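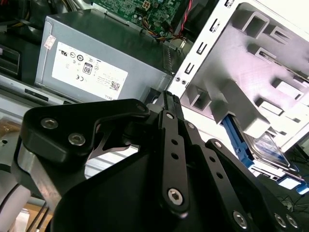
Slide 1. Inside an open desktop case, power supply with the Dell label.

Speaker notes, "Click and Done? Plastic latches and the tool-free promise"
Diltulstead, March 9, 2024
Slot is 40 minutes with questions. Skip slide 9 if the morning runs over.

Leave slide 1 up while people find seats. Don't start on the label. Someone in the front row will want to talk about the 80 badge and we'll lose five minutes to efficiency ratings.

Opening

I've been asked to talk about how easy it has become to take a desktop computer apart and put it back together. I said yes and then spent most of January being less and less sure that it has.

Ask for hands: who has opened a desktop in the last year? Keep your hand up if you needed a screwdriver. Keep it up if you had been told you wouldn't.

(Expect laughter, wait for it, move on. If there's no laughter, move on faster.)

The claim I want to pick at is the one on the Lomau handout you all got with your badge. "Tool-free from lid to board." I have no quarrel with the people who wrote it. I just don't think they've said what they mean by a tool, or by free, and I have doubts about "lid to board" too.

Slide 2. What sits in a case

Go quickly, this crowd knows it. Power supply, board, drives, fans, and a lot of small connectors that all want to be pulled straight and mostly get pulled at an angle.

Point to make: a power supply is a heavy metal box. A drive is a light one. A connector weighs nothing. We talk about "tool-free" as if one kind of fastening could serve all of them. I'd trust a plastic clip with a light drive any day. I'd want to see some numbers before I trusted one with a heavy box in a machine that gets carried up stairs.

Say plainly: unplug it. Wait. And the power supply itself stays shut, whatever you think you know about what's inside. Every talk on this subject should say it and plenty don't.

Slide 3. Where the screws went

Short history, two minutes at most. Screws first, then thumbscrews, then rails, then colored plastic. The colored plastic is the part I find interesting. Somebody decided that a bright color means "you may touch this." It's a good idea. I like it. But it's a convention and you have to be told about it once, and the person who most needs it (opening their first case, at home, with a flashlight in their teeth) is the one who hasn't been told.

Aside if time: my own first case had green parts and I left every one of them alone on the theory that green things were factory settings.

Slide 4. The number on the handout

"Swap time cut to 14 seconds." Read it out. Then ask what was swapped.

I wrote and asked. The answer was polite and it was: a drive carrier, in a case already open, already facing the right way, on a bench at waist height, by someone who had just done it. Fine. It's a real number. It's a number for somebody on their fiftieth go. I would like the number for the first go, and for the one you do three years later when the plastic has spent its whole life next to a warm fan.

Don't get sarcastic. Last time I did this part in a voice and it cost me the room.

Slide 5. How a latch goes wrong

The bit I care about most, so slow down.

A slot and a tongue look like the simplest pair of parts in the world. One is a hole and the other goes in the hole. But the long part has to arrive straight. If it comes in tilted it will often go in anyway, part of the way, and feel seated. The hand says yes. Then you let go, close the lid, turn the thing over, and it walks.

Screws give you bad news early. A crossed thread feels wrong on the first turn. A latch can feel right all the way to wrong.

Questions to put to any design like this, and put them on the slide as written:

Can I see the end of the part as it goes in, or is my own hand in the way?
Does it click, and does it click only when it's home?
What happens if I push it in backward?
Can I get it out again without a fingernail I don't have?

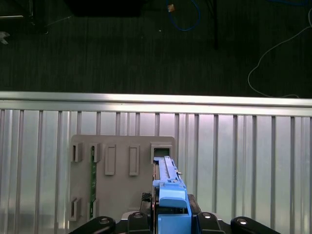 The third question gets waved away more than the others. "It only goes in one way." I've heard this about a great many things, and I've seen most of them go in the other way with enough conviction. What people mean is that it only goes in one way if you stop when it resists. Beginners don't know which resistance is the normal kind.

A fair test has people who have never seen the part before. It also has to count the ones who stop and ask, because stopping to ask is a result.

Slide 6. The bench board

Explain why you'd practice on a board at all. You want the slot out of the case, flat in front of you, with nothing crowding it. Good for learning the motion. You get the approach, the line-up, the push.

Then be skeptical about it, out loud, before someone else is. A board on a bench is kinder than a case. No cables lying across the opening. No sheet metal edge at knuckle height. Light comes from wherever you put the lamp. If someone learns it on the board and then can't do it in the case, the board was a warm-up and we shouldn't have called it training.

I still use one. I'd sooner have people fumble there than over a live customer machine. I just don't accept bench scores as case scores, and I'd ask you not to either.

Slide 7. The Zerkach figures

Careful here. These are my notes from their talk, and they haven't published.

They ran a latch type, called Alva, through 2,000 insertions on a jig and reported no breakages. The latch is a decent piece of work, I've handled it, the tongue has some give and the shoulder is easy to get a thumb behind. But a jig pushes square every time. It doesn't get bored. It doesn't push with its left hand while holding a cable out of the way with its right. Two thousand perfect pushes tell me the plastic can survive perfect pushes.

They say the next round goes to 4,000. I'd rather they stopped at fifty and did them all badly.

Pause there. If anyone from Zerkach is in the room they've had the notes in advance and may want to come in.

Slide 8. What I'd ask for

A spare latch in the box. It's a small piece of plastic and when it snaps the whole tidy system is held together with tape.

A part number molded somewhere I can read it with the part installed. Not under it.

One way out that works when the tab has broken off. Even a hole you can get a screwdriver into. (Yes, I know. The screwdriver again.)

And a plain drawing of what "fully in" looks like from the side. I've read guides with six photos of the part in the hand and none of it seated.

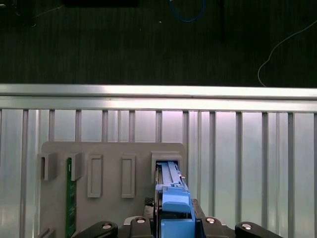
One person who heard this talk in January wrote afterward that I was being unfair, that screws get lost, get stripped, and roll under the board, and that a shop turning over 3,000 machines a year would never go back to them. Read that out in full. It's a good objection and I only half have an answer.

My half: a shop like that has people who do it all day. For them the latch is faster and I believe it. They know the feel, they hear the click, they have a drawer of spares pulled from dead cases. The handout isn't written to them, though. It's written to the office manager and the parent at the kitchen table, and it borrows the shop's numbers to do it.

The other half I don't have. Stripped screws are miserable. I've drilled out enough of them to know. If the choice is a stripped screw or a cracked tab I'm not certain which I'd pick, and it would depend on which one was holding up something heavy.

Slide 9 (skip if late). Colors

Blue in one brand, green in another, purple somewhere else. Some makers use one color for "lift" and a second for "lift only with the power off," and then another maker has them the opposite way around. I've asked whether there's any talk of agreeing on it. Shrugs so far. Open it to the floor if there's time, somebody always has a worse case than mine.

Slide 10. Hands-on table

Tell people where it is: left of the door, after coffee. Try each part once without reading the card. Then read the card and try again. Write down the first attempt, please, including if you gave up. The sheets from last time were full of lovely second attempts and told me very little.

Remind them to take rings off.

Questions

Likely ones:

"So do you want screws back?" — For the heavy box, yes. For a drive, no. For fans, ask me in a year.

"Is any plastic better than another?" — I don't know enough to say. Ask Lomau, and ask how old their oldest sample is.

"Does it matter if it's only half in?" — Depends what it's holding. Shake the case gently, unplugged, and listen before you close it.

Handouts are in the box under the lectern. Collect the clicker before leaving, it belongs to the venue.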